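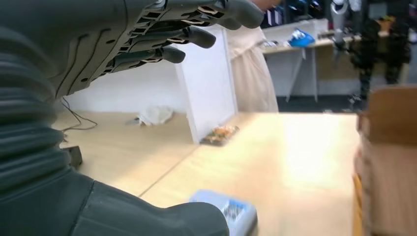

The hand at the first table, Friday morning.

Home | Diary | Archive | About

Took the early train to Zidstead for the open day at Destuslow. I got there before 10 and signed in. Mitsuko Imai met me at the door and walked me over. We have written to each other since May, mostly about grippers, and she is shorter on the page than in person.

The job they were showing is card handling for Stutow, who sell boxed card games. The arm has to take a card by the edge and set it down in a divided box. Mitsuko said the hand costs them more time than the arm does – a card is thin and the fingertips are thick. They had logged 196 tries by the night before and hope for 400 by the end of the month.

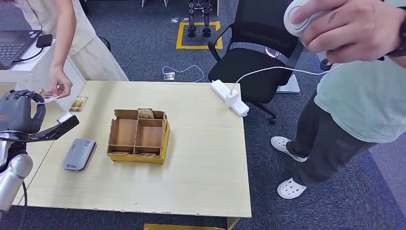 I asked about gloves for the fingers. They tried a rubber pair from Apaza and took it off again after 4 days. I wrote down the part number anyway.

Lunch was at noon. Talked to a man from a bottling plant who wanted to know the price of everything. He had driven up to 50 miles, he thought, and was going home by the same road.

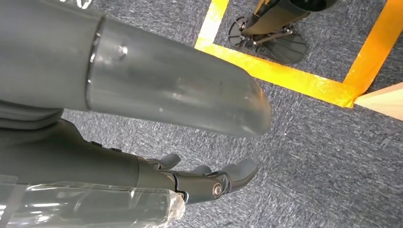 Afternoon

Questions until 3. Mine was about spare parts and I got a fair answer – most are held on site, the finger joints are ordered in. Home by six. Need to send Mitsuko the bearing catalog.

2 comments | 4 shares

Contact | Back to top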